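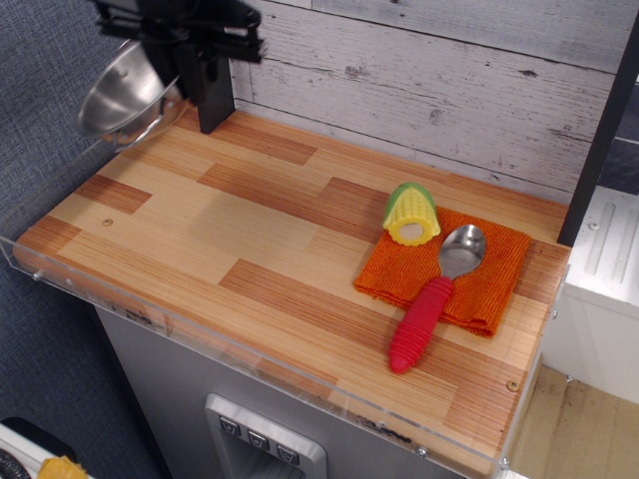

When should you start spraying for blight? Before you see any of it, once the nights turn warm and the leaves stay damp till breakfast.

Monday, and I was up on the plot at Nedbridge by seven with a flask and a bad mood. Botrytis all through the broad beans! Chocolate spot too, I think, on the two rows nearest the path (the ones I planted far too close, as usual). I pulled the worst and bagged them for the tip.

The potatoes still look clean. I put down 400 litres from the tank over the week, all at the roots, and I'm not touching the leaves with the hose again.
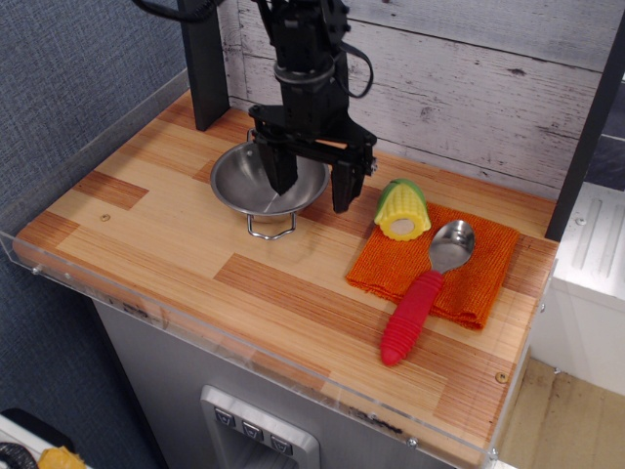 Steel bowl on the wooden worktop.

Came home by way of Bridesex for twine and slug wool, 100 metres of the green stuff, then spent the evening reading up on rust in leeks. My leeks have it, little orange flecks on the outer leaves. They'll be fine to eat. Must move them to the far bed next year, and get the garlic out before it catches it as well.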